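Everyday Systems: People, Water and Rules
Notes for Unit 4: Who Turns It Off?
Instructor: Dilek Bilgin
Revised September 2, 2020

Read these before class. I will know if you haven't, mostly from your face.

1. Where we left off

Last time we followed the water from the reservoir to the street. This unit covers the last stretch, from the street to the sink, where most of the arguments happen. The technical content is small. A pipe goes into a building, a valve sits on the pipe, and the valve is either open or shut. Everything else in these notes concerns people.

2. The Maglaya building

Our case is an apartment house with 24 units and one main shutoff. When it was built, the owner lived on the ground floor and knew where the shutoff was. He later sold the building and moved away, taking this knowledge with him.

In October a supply line split on the top floor. The tenants called the management firm, Gement, which called a plumber, who asked where the main was. Gement looked in the file. The file had a paint schedule and a very thorough policy on bicycles. By the time somebody found the valve (behind a shelf of preserved plums, fourth storage room on the left), the meter had counted 1,804 gallons. The plums survived.

Your reading, by Yiğit Ağca, calls this "the orphan valve problem." Ağca has a gift for names and a weakness for footnotes. Skip the footnotes on Roman law unless you are having trouble sleeping.

3. Terms you need

Isolation: closing off one part of a system so the rest can keep running.
Main: the valve that closes off everything, including the neighbor in the shower.
Branch: a line serving one unit or one floor.
Custody: who is allowed to touch a valve. This is a legal question.
Knowledge: who can find it. The law has surprisingly little to say here.

Keep custody and knowledge apart in your written work. Half of last year's papers mixed them up, and I read every one of them to the end.

4. Labels

The Sornska housing co-op tried the cheap fix, which was to put a tag on every valve. It worked well for a while. Then a handyman replaced two valves and hung the old tags back on in the wrong order. A wrong label is worse than a bare pipe, as a bare pipe at least makes you nervous.
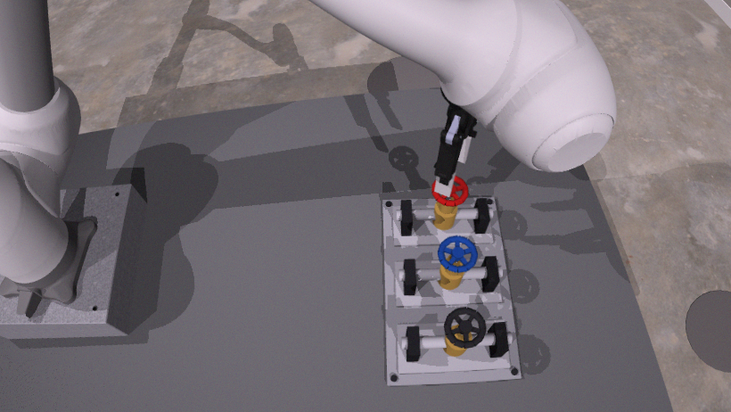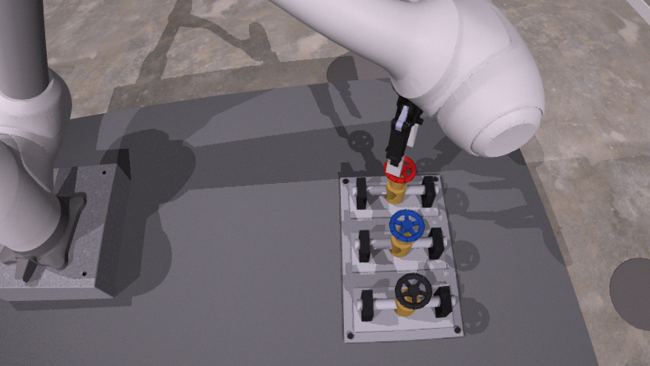
The co-op's second try was called Hina, after a tenant's cat, and it dropped the tags in favor of a yearly walk. Every October each household goes down to the basement, finds its own branch valve, closes it and opens it again. Ağca's point is that the hand remembers what the file forgets. Think of the three handwheels on the panel in the second picture: with no map and no practice, which one is your kitchen? A red wheel tells you it is a red wheel. Sornska's tenants grumbled about the walk, but they could all answer the question.

5. For discussion

Should a tenant be allowed to close the main in an emergency? What if she is wrong about the emergency?
Who pays for the water lost while people are looking?
Is a yearly walk a fair thing to put in a lease?

6. Written work

300 words on the shutoff where you live. Find it first. Say who has custody, who has knowledge, and what is stacked in front of it. Please don't close anything you can't open again. I had that paper last year too, and it came with a letter from the landlord.

Next unit: trash chutes. Bring the Ağca reader.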